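I've wanted a hand-held gripper for ages. The sort you squeeze yourself, with a camera on top, so you can collect demonstrations without owning a whole arm. So when the Smadi kit dropped to 508 pounds I stopped dithering and ordered one, and I've now had it long enough to have opinions. Most of them are happy ones!

It came in a single box from Narnstead, packed well, with the screws in labelled bags (bless them). You get the printed parts, two fingers, two pairs of ridged pads, the trigger linkage, a camera bracket and a cable. You don't get a camera, and you don't get the little screwdriver you'll need for the linkage, so dig one out before you start. I built mine on a Thursday evening at the shared workshop, starting at seven and finishing well after I should have gone home.

The build itself is a joy, with one exception. Everything slots together in the order the booklet says, the holes line up, and nothing needed filing. The exception is the trigger spring, which sits in a pocket barely deeper than the spring itself and pings out if you look at it. I lost mine under a bench twice. Tape it in place with a scrap of masking tape, close the shell, then pull the tape out through the gap with tweezers. Step 9 in the booklet could do with a drawing of this.

Once it's together, the feel is lovely. The trigger is light, the fingers close evenly and there's hardly any slop at the tips. I was worried that the pads would be a bit of a gimmick, but they're the best bit of the kit. I tried it on towels first, as everyone seems to, and it'll pinch a single fold and hold on while you drag the whole thing across a table. 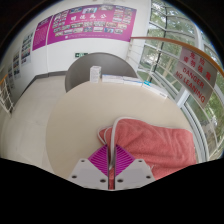
Thin, floppy things are where cheaper grippers let you down, and I've spent far too long on cloth and cables with this one. Cloth is easy. Cables take more practice – you have to come in with the fingers square to the run or it slides off to one side – but after an evening I was getting it first go more often than not. Hard, shiny things like mugs are fine if you go for the rim. Coins, forget it.

Now the grumbles. The grip is shaped for somebody with bigger hands than mine, and after an hour my thumb knows all about it. I wrapped the handle in tennis tape and that helped a lot. The balance is a touch nose-heavy too, once you've put a camera on.

The software is called Zonar and it's free. It records, trims and exports, and that's your lot. I got it going on an old laptop without any trouble, though it sulks if your folder names have spaces in them. So far I've saved just over 600 clips and it has only lost one, which was my fault for shutting the lid. The masking tool is handy as well: you paint over the bottom strip of the picture once and it applies that to every clip.

I did look hard at the Midberg before buying. It's 700 pounds, comes ready built, and the handle is nicer, no question. If you just want to get on with recording, I can see the sense in it. But I like knowing how my tools go together, and when I bent a linkage pin in the second week I knew exactly which four screws to undo. The new pin was in before my tea went cold.

Would I buy it again? Yes, straight away, and I'm half tempted to get a second for two-handed folding. Spare pads are sold in pairs, so put a set in your basket when you order and save yourself paying the postage twice.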